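How to record cloth-handling examples you won't throw away later

Most guides to collecting demonstrations start with a target number. Get 400 episodes, they say, and the policy will sort itself out. I don't believe it. On the Danko laundry task we recorded 400 and kept 137 after review, and the model trained on the smaller set was no worse. So this page is mostly about what to do before you press record.

You will need a two-armed robot with teleoperation working, a head camera, a floor or table you can leave alone for the whole session, and a few pieces of cloth.

Step 1. Write down what counts as done. "Pick up the cloth" is not a task. "Cloth held clear of the floor by one hand, other hand open, for 2 seconds" is. If two people watching the same clip would disagree, rewrite the sentence.

Step 2. Check what the head camera sees with the arms raised. People check it with the arms parked, then find that a lifted cloth blocks half the view. Raise the cloth as high as the task calls for and look at the live picture. If the part you need the model to find is hidden, change the head angle now. You can't fix it in the labels.
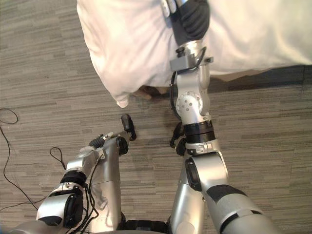 Step 3. Decide which hand goes first and whether that may change. Operators drift. Someone starts every lift with the right, gets tired, and switches. Mixed order is fine if you want it, but then ask for it, and log it per episode.

Step 4. Reset properly. Drop the cloth from a different height each time. Don't arrange it. A neat pile is easy to grab and teaches very little. Ľubomír Urban, who ran our Conham sessions, closed his eyes for the drop, and his data had the widest spread of starting shapes we got from anyone.

Step 5. Record in blocks of 30, then stop and watch them all at normal speed. Yes, all of them. Look for long pauses, a grip on the wrong layer, and cables dragging into the work area. Delete what fails the sentence from Step 1.

Step 6. Keep the failures in a separate folder, labeled as failures. I have heard many claims about what a model learns from bad episodes and seen very little proof. Storage is cheap, so hold on to them until someone shows you a comparison.

Step 7. Train early. Run a small model on the first block or two and put it on the robot. It will probably be bad. Watch where it goes wrong, and record more of that part.

A note on tools: we use Virilora for logging and Surnach for playback. Both offer an automatic quality score. I would leave it off until you have compared it with your own review of at least one block.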